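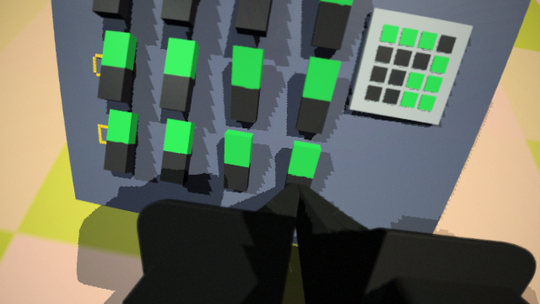
Switches in three rows, with a keypad to their right.

Larkside library's light switches are finally getting labels
By Diễm Phan
March

I have been going to the Larkside branch library since I moved to Bruneck Street, and in all that time I have never once turned on the right light. I go for the reading room and get the hallway. I go for the hallway and the whole children's corner lights up (sorry, story time!). So you can imagine how happy I was to hear that the branch is spending part of its spring repair money on labels.

The building got 300 dollars from the town for small fixes, and $85 of that is going to printed tags for every wall switch on the ground floor. The rest pays for new door stops and a lamp for the back stairs, which anyone who has come down them after dinner will be glad about.

I stopped in to ask Etelka Győri, the branch manager, how it got this bad. She laughed and pulled out a folder. When the reading room was rewired, the electricians from Mangubat left a very nice chart, and then two walls got moved and the chart stopped matching the building. People have been going by memory ever since, and the person with the best memory retired to Jambridge.

"We had sticky notes for a while," she told me. "They fell off, and then somebody put them back in the wrong order."

The new tags will have big dark letters on a white background, and each one will name the room in plain words. No more "Zone B." Győri also wants raised lettering for readers who don't see well, and she's trying out a couple of samples at the front desk right now. I tried both with my eyes closed and liked the chunkier one. Go have a feel and tell her what you think, she's writing the answers down.

The labeling gets done before opening, so hours stay the same. The doors open at 8 as usual, and the meeting room can still be booked. If you have an evening group in there, Győri asks that you leave the lights exactly as you found them until the tags are up, even if it bugs you. I have promised to keep my hands in my pockets.

Samples are out through the end of the month, next to the returns cart.

Recent items
Jambridge bus stop moves across the street
Seed swap fills the Larkside meeting room
Bruneck Street water main work nearly done
Who left 286 jigsaw puzzles at the thrift store?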